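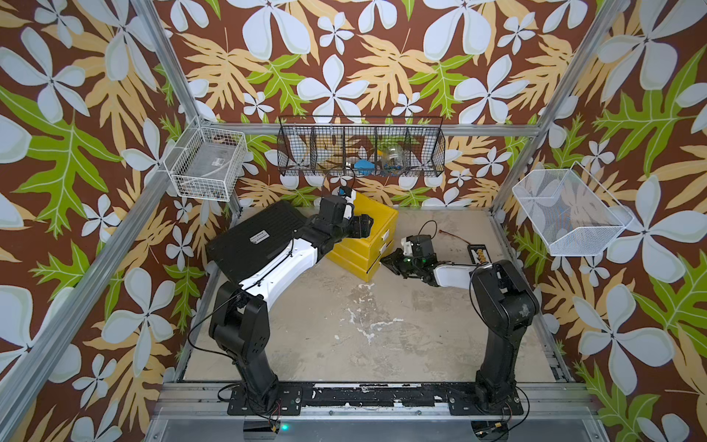 Trullico is a list of household words for small storage things, the kind people use for keys, mail, buttons, spare screws and so on. It has 408 entries in one plain text table. The aim is to record what people call an item at home, which is often different from what the store calls it.

Current version: 2019-05-18. Maintained by Mererid Parry.

## What is in the table

`trullico.tsv` has one row per word or phrase, tab-separated, UTF-8, no quoting. The columns are:

- `id` - a number. IDs are never reused, so there are gaps.
- `term` - the word as the person wrote it, lower case.
- `item` - the general kind of thing (basket, jar, tray, box, hook, bag).
- `room` - where it is kept. Blank if the person didn't say.
- `source` - one of 11 codes, listed in `sources.txt`.
- `note` - free text. Please read this before you drop a row as a duplicate.

Spelling has been left alone except for plain typing errors. "Catch-all", "catchall" and "catch all" are three rows on purpose.

## Where the words came from

Most rows come from a paper form handed out in Guver and Mathur in August. The form asked people to walk through their home and write down the name of anything that held other things. The rest were taken from letters and moving lists lent by families in both towns. Names and addresses were removed before typing.

The form had 19 questions, and the last few were often skipped. Kitchen and hallway words are well covered. Garage words are thin, and there is almost nothing for attics.
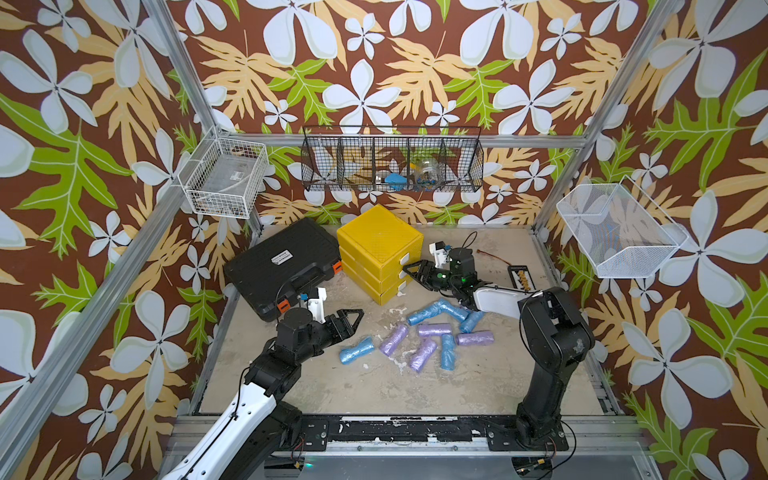 ## Known problems

1. `room` mixes "den" and "living room". Some people meant the same room and some didn't. We have no way to sort them out now.
2. Rows with source code `F` were typed twice by different people. Where the two readings disagree, both are in `note`.
3. The item type "tray" is too wide.

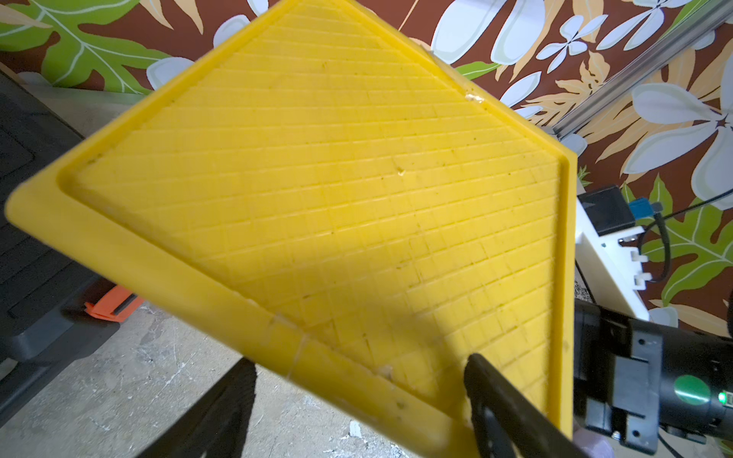
The tray rows need the most care if you plan to count anything. People used the word for drawer dividers, for boot mats and for the lid of a cookie tin. The `item` column only says "tray" when the thing is shallow and has a raised border, like the yellow plastic one with the grid on its panel. A flat sheet with no rim goes under `other`, even if the family calls it a tray - the family's word is still kept in `term`.

## Using it

Any spreadsheet will open the file. Set the import to tab-separated and turn off automatic dates, or "may box" will turn into a date in some programs. A script named `filluvus.py` checks that every row has six columns and that the IDs don't repeat:

 python filluvus.py trullico.tsv

It prints the bad line numbers and stops. It doesn't fix anything.

## Adding words

Send new rows in the same column order and leave `id` blank. Keep `note` under 1000 characters. Please don't send words copied from a dictionary or a store catalog.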